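Planning Community Food Events
Unit 4 handout: The month-long restaurant promotion
Instructor: Oda Eide
Revised Mar 9, 2025

Read this before the session and bring your draft calendar. We will use the Foria Street promotion as the main case, with a shorter look at the Cuevas market nights if time allows.

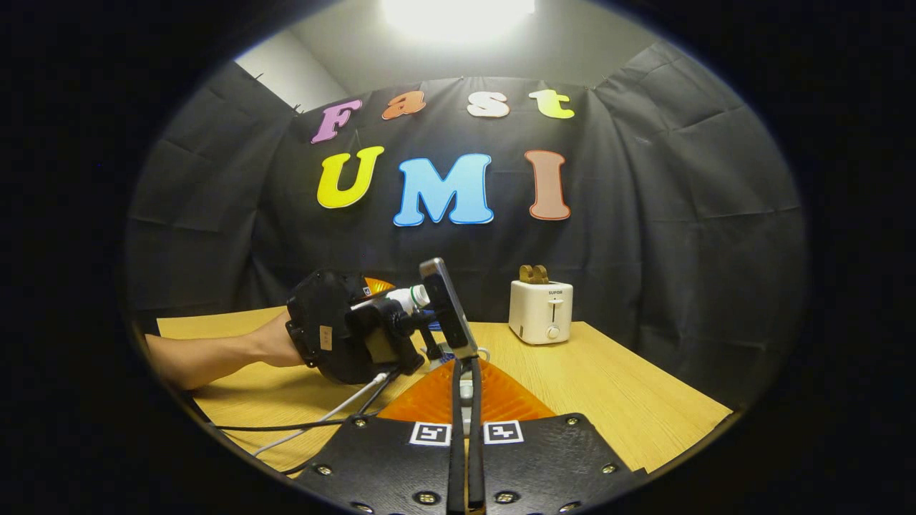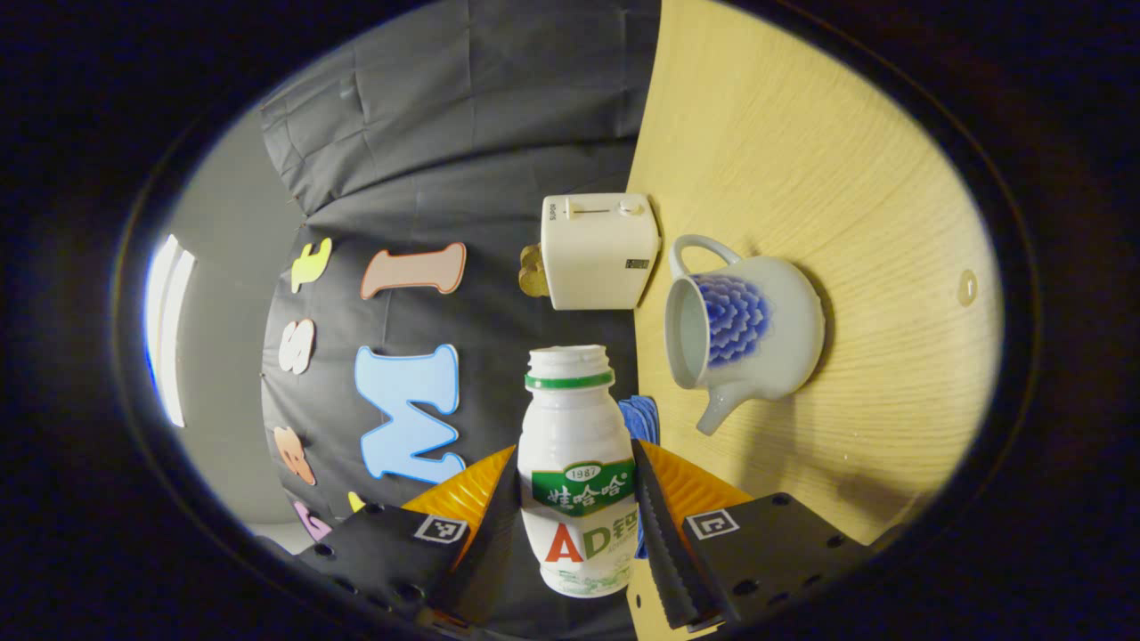 1. What the format is

A month-long promotion asks several businesses on one street to offer something tied to a shared theme. Each restaurant pays for its own dish or drink. The organizer supplies the theme, the map, the window cards and the opening event. Costs stay low for the organizer, but so does control over what gets served.

Compare this with a one-day street festival (Unit 3). A festival needs a street closure permit, rented tables, portable restrooms and a rain plan. A month-long promotion usually needs none of these unless the opening event spills onto the sidewalk or into the street.

2. The Foria Street case

Foria Street ran a soup month in February with 12 restaurants. Each had to put one soup on the menu that it did not normally sell. Customers picked up a stamp card at any of the restaurants and could turn in a full card for a cloth bag printed by Merkodard, a local print shop. The organizer ordered 200 bags.

By the end of the month 711 stamp cards had been handed out. Full cards came back slowly for the first half, then in a rush near the end. Two restaurants ran out of window cards and made their own, with the wrong closing date on them.

Points for discussion:
Should a full card require every restaurant, or only some of them?
Who answers the phone when a restaurant drops out after the map is printed?
How would you have handled the wrong closing date?

3. Working backward from opening day

Start with the opening date and fill in the calendar from there. Restaurants need the theme early enough to test a dish and order ingredients. Printed maps come after the list of participants is closed. Set a closing date for sign-up and put it in the first letter you send.

Ask each restaurant for the following in writing: name of the item, price, the days and hours it will be served, and any common allergens. Do not take these over the phone. Menu names get misspelled, and prices change between the call and the printing.

Eltano, the coffee bar at the corner of Foria Street, signed up with a soup served only until noon. The map did not say so, and people came at dinnertime. Hours belong next to the name on the map.

4. Outside booths

Some promotions add a booth run by a school or youth group on weekends. Check three things: permission from the owner of the storefront behind the booth, a clear walking path on the sidewalk, and an adult on site the whole time. Cash boxes go home with the group, and no restaurant should be asked to hold them.

5. For next session

Write a one-page letter inviting restaurants to join a promotion on a street you know. Include the theme, the dates, what the restaurant provides, what you provide and the sign-up deadline. Bring 2 printed copies. Reading: packet section on temporary signs, and the Cuevas vendor agreement.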